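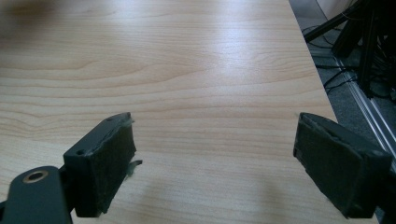 Table surface, close up — light wood tone, wavy grain, some glare toward the middle.

Folding Table and Floor Area Check, Sevus Room
Filled in by Brayden Boychuk, May round
Last updated: May, 4:15 p.m.

Good afternoon, all, and thank you to everyone who left the room in such nice shape for me. I've gone through the usual list for the linen folding station and put my comments after each line, and as always I've written more than the little boxes allow for, so please bear with me.

1. Tabletop smooth to the hand, no splinters
OK. I ran a dry cloth over the whole top and then my palm, and nothing caught. I do love the grain on this one. If you are looking for scratches, crouch down and look across it toward the light, as the shine hides a good deal when you stand right over it.

2. Corners and edges
OK. The corners are slightly rounded and I'm glad of it, having met the old Endico table with my hip more than once. Edges are tight all the way along and nothing is lifting.

3. Table steady
OK after adjustment. There was a small rock when I leaned on the far side, so I turned one foot a half turn and tried again with both elbows. Asset tag 115 is still in place underneath and readable.

4. Fasteners underneath
2 of 9 were a little loose. Both tightened by hand and then with the driver from the Petrenko kit, which I have put back where it lives (second drawer, please, and thank you).

5. Basket and linens
OK. White plastic basket with the gray handles, perforated sides. I pressed down on each handle and felt along the little holes for cracked plastic, and it's all sound. The printed white cloth can stay in use. It is thin along one hem but has no loose threads long enough to snag, and I'd hate to see it thrown out before its time.
Please set the basket fully on the table when you fold, with no part of it hanging over the side.
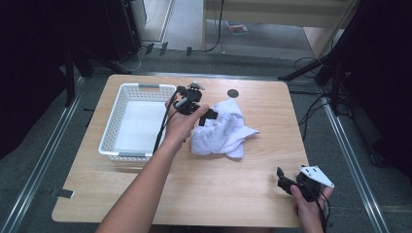 6. Floor around the table
OK with comment. The dark gray carpet is flat and I found no curled seams. Do mind the silver rails on the floor, though — they are easy to forget when your arms are full of towels and you can't see your own shoes. I walked the full way around the table and would ask new folks to do the same before they start.

7. Cables
Action needed. Keep them coiled and well back from where people walk. Any cable that hangs down past the table edge should have enough slack that it doesn't pull when somebody steps away. I've asked Sidwood for 2 more hook-and-loop ties.

8. Stand and cases
OK. The tall black stand didn't tip when I gave it a gentle push. Cases should stay low and off the walking path.

Result: passed, with item 7 open until the ties arrive. If you notice the table rocking again before my next visit, leave me a note on the clipboard and I'll come by with the driver.

B. Boychuk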